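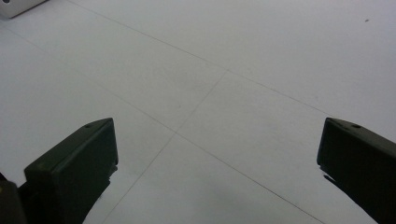
Department of Mathematics — Geometry for Everyone, Summer Session

Week 2 handout: Tilings
Instructor: Golnar Nouri
Problem sessions: Akash Goel

Tilings are my favorite week of the whole course! A tiling covers the plane with shapes that leave no gaps and never overlap. Start with regular polygons, all the same size, meeting corner to corner. At every corner the angles have to add up to 360 degrees, and that one fact knocks out nearly everything. Triangles work, squares work, hexagons work. Pentagons miss, because 108 doesn't go into 360, and anything past six sides is too wide to fit three at a corner.

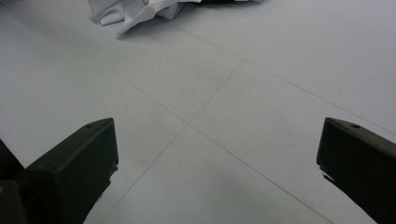

Drop the word "regular" and things open up fast. Any triangle tiles the plane, and so does any four-sided shape, even a dented one (try it with scissors — it feels like a magic trick). Rectangles look dull next to those, but a pale gray tiled floor is a fine place to begin asking about symmetry. Which slides carry the pattern onto itself? Which turns? Which flips?

For Monday: cut out 2 copies of an odd four-sided shape, join them along a matching side after a half turn, and find the angle sum at each corner. Bring your scraps.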